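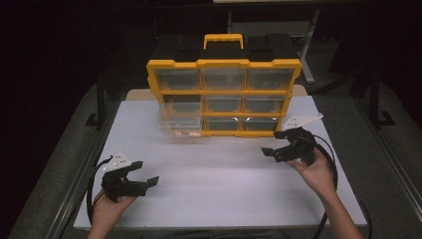 Nine-drawer parts organizer, yellow and black, with carrying handle.

Trirkville Repair Room: progress report for April
Prepared by Nuria Arrieta for Begoña Casado, Cloler Fund

Small parts storage
Most of this month's work went into the small parts. When the grant started, screws, washers and fuses were kept in jars and coffee cans on the back shelves. Aitana Aguirre and Bradley Bloxham have now sorted the first two shelves into drawer organizers. Each one holds parts for one type of job and can be carried to the bench by its handle. The drawers have clear fronts, but small dark parts are still hard to tell apart, so labels are next.

Spending
We spent $297 on organizers and label tape. That leaves $1,030 in the equipment line. No money was moved between lines.

Use of the room
The room logged 84 repairs in April, mostly lamps, toasters and sewing machines. The Saturday session is full most weeks. Sorcha Hayes has taken over the sign-in book and keeps the waiting list there too.

Problems
The third shelf is not done. It has a lot of mixed metric and inch hardware that has to be checked by hand. The label printer we planned to share with the Cumdale room is out for service, and we are writing labels with a marker for now.

Next month
Finish the third shelf. Label all drawers. Get a price from Caron for a second workbench lamp. Bradley will send the receipts separately.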